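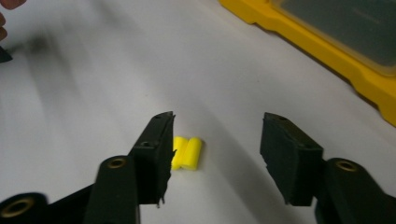

Foam earplugs: how long do you keep a pair going? My wife says one night. I say until they stop springing back, and on a good pair that's 20 nights. The yellow foam ones on the white table are my current set, and I'd call that a perfectly respectable yellow.
— vdhillon

mokofan
20 nights?? Yellow hides a lot, friend. Three, then the trash.

Chantelle N.
I wash mine. Lukewarm water, dish soap, squeeze, dry on a towel. Five nights a pair, easy.

jmasilela
Washing ruins the foam. They go stiff and back out of your ear at 3 a.m., right when the snoring peaks.

Chantelle N.
Mine don't. Maybe you're boiling them.

jmasilela
I am not boiling my earplugs, Chantelle.

R_Frerichs
Buy the tub of 40 pairs and this whole argument goes away.

vdhillon
Bought the tub in January. Still on the second pair. My wife has asked for the link to this thread and I've told her the site is down.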